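About Flatska

Hi, I'm Stela Filip, and I started Flatska in the back half of a former shoe repair shop in Gatonden. We make fountain pen ink. Small bottles, water-based, mixed in batches you could carry up a flight of stairs (and for the first two winters I did exactly that, past the landlord's bicycles).

I never planned on running an ink company. I was teaching handwriting classes in the evenings and kept getting annoyed with my brown. Every brown I bought was either too red or looked like weak tea by the time it had sat on the page overnight. So I bought some dyes, ruined a good kitchen towel and a bad one, and came up with something I liked. My students wanted it. Then their friends wanted it, and I ran out of jam jars!

That brown is still in the range. It's called Verbruggen, after the street where I lived, and it's the one I'd tell you to try first. It goes down a little darker than it ends up, so give it a minute before you decide.

Glass rod, beaker, rack.
Wait, let me put the picture in first, I always do this backward.
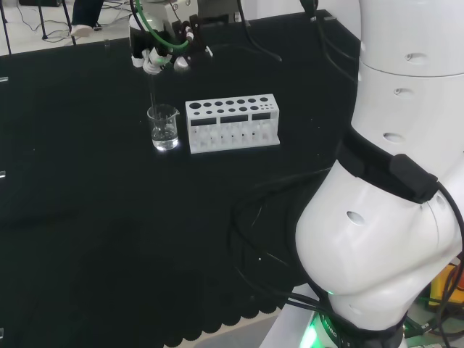
A glass rod in the beaker, with the white rack beside it.

So, the colors. We have 20 in the regular range and 3 that only come out in December, when it's dark by late afternoon and everybody suddenly wants to write cards. The December ones are a pine green, a very deep plum and a gray called Flendonlow that I nearly dropped after its first year. It sold badly and I sulked. Then people wrote in asking where it had gone, so back it came, and now it's usually the first to sell out.

Geert Van Damme joined me once I could afford to pay someone, and he took over the mixing, which he's much more patient about than I am. I'll look at a swatch and say "bluer," and he'll go away and make it bluer by an amount I can hardly see, and then it's right. Nele Hermans does the labels and the shop, and she's probably the one who answered your email. I still write every color card by hand, and I still get ink on my sleeves.

We mix 50 bottles to a batch and write the batch number on the bottom of each one. If you love a bottle and want the closest match to it, send us that number and we'll check our notes. Batches do drift a tiny bit. The blues behave themselves, the greens less so, and I've made my peace with the greens.

What we don't do: shimmer, scent, or anything permanent. I like shimmer ink on other people's envelopes, but I don't want to be the reason your favorite pen clogs. All of our inks are made for ordinary fountain pens and dip pens. Please flush your pen with plain cool water between colors, and don't leave it full in a drawer all summer (I know, I've done it too).

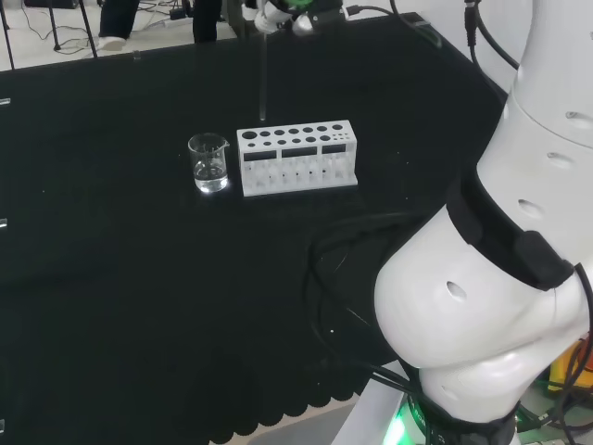

Godelieve Cuypers: I've used the plum for my diary for years and it has never feathered on me, even on the cheap notebooks from the supermarket. Could you please do it in a bigger bottle?

We get asked that a lot, Godelieve, and the answer is yes, we're working on it! The holdup is the caps. The big bottles we liked came with caps that leaked in the mail, and the caps that didn't leak came with bottles too narrow to dip a large nib into. Nele has samples all over her desk and strong feelings about every one of them.

Last year we also printed 1,000 sample cards, each with a dab of real ink on it, and we send one out free with any first order. Paper changes a color a lot, so if you're fussy (welcome, you're among friends) send us a sheet of the paper you write on and we'll swatch it for you. Ansel Haverford, who runs the letter-writing club upstairs, sent us a whole folder of his and we had a lovely afternoon with it.

You can visit, too. Ring the bell twice, as we often have the radio on. There's a table by the window with pens to try, and you're welcome to sit and write a letter while you're at it. We have stamps, and the mailbox is just across the street.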